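Subject: Re: [parish-links] Lundasau container and the new outstation at Momell
Date: 11 June 2026

To everyone on the list,

Thanks for the replies to last month's notice. I have quoted the one that raised the most questions, as several of you wrote to me separately asking the same things. My answers come after it.

> Could we have some news of the outstation before our church council
> meets? We agreed to put 2000 pounds towards the roof at Momell on the
> understanding that work would begin after the long rains. We have heard
> nothing since. Our members also want to know whether the chapel is still
> the first job, or whether it is now the water tank. One or two feel we
> gave for a chapel and should have been asked.
>
> Also, are we still collecting hymn books? We have two boxes in the
> vestry and would like the space back.

The roof first. Work has not begun. The rains went on later than usual and the track from Lundasau to Momell was closed to lorries until the start of June. The timber is cut and stacked at the main mission, and the iron sheets are paid for but still with the supplier in Kaplan. The parish expects to move both up as soon as the second river crossing has been made good. I don't have a date for that and would sooner not guess.

Your 2000 pounds is in the building account and has not been touched. It will be spent on the roof and on nothing else.

On the water tank, I can see how the confusion arose. The tank was always in the plan, but it was listed under the catechist's house and not under the chapel, so it did not appear in the sheet we sent round. The Momell people asked for it to be dug at the same time as the chapel footings, while the men are on site with tools. It is being paid for from the Lent collections and not from anyone's roof money. I should have put that in the notice and I am sorry that I didn't.

For those who joined the list recently, Momell is one of 17 outstations served from Lundasau. Mass is said there every second month at present, under the trees by the school, and the catechist leads prayers on the Sundays between. There are two priests for the whole parish and one working vehicle, so a good deal depends on the catechists. The furthest outstation, Grallulo, is a full day's journey there and back when the road is dry.

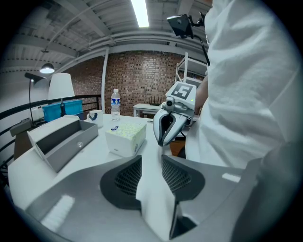 Folded white tissue, close up.

The catechists' course is the other matter I wanted to mention. It is planned for the second half of June at Lundasau, and runs for a week. Each outstation sends one person, two if they can manage it. The cost is 3000 pounds in all, which covers food, bus fares, exercise books and a Swahili Bible for anyone who hasn't got one. We have the food and the fares covered. The Bibles are still to be found, and if any parish has a little left over from its mission Sunday it would be well used there. Please mark it "course" so that it doesn't end up in the building account.

Hymn books: please stop collecting. The English ones are hardly used outside the secondary school, and the school now has as many as its shelves will hold. The two boxes in your vestry can go to whoever wants them. What the choirs do ask for is the diocesan hymnal, which has to be bought over there, so money is more use than books.

The container is now closed. Everything that reached the depot is on the list I sent in my last message - sewing machines, bicycles, altar linen and the clinic's bed sheets. It should be at the port by the time the course ends. Clearing it has taken a long while in the past, so please don't promise anyone in your parish that a particular item has arrived until you hear from me.

A few people asked about visiting. The parish is glad to have guests, but not during the course, when every bed is taken and the kitchen is at full stretch. After the harvest is a better time. Write to me first and I will pass it on, as post to the mission is slow and the telephone there is not reliable.

I will write again when the iron sheets have left Kaplan.

With good wishes,
List secretary, Lundasau Link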